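Finding the angle of a part in its pocket from the wrist camera 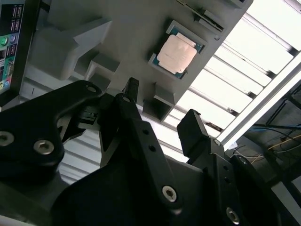
Filed under: Perception

A processor can sit slightly rotated in its pocket. If the gripper closes square to the tray, the part twists as the fingers touch it. This step measures the angle first.

1. Move to the look pose and wait 3 frames for exposure to settle. A ceiling light behind the tray will fool auto exposure, so lock it.

2. Mask out the gripper. It fills much of the lower half of the view and never moves in it, so one saved mask will do.

3. Threshold on hue to get the copper heat spreader. The gray tray drops out.

4. Fit a rotated rectangle to the largest blob. The corners are rounded, so fit to the sides only.

5. Subtract the tray angle and send the difference to the planner as wrist yaw. Reject anything over 22 degrees and look again.

Yaneth Londoño, May 2022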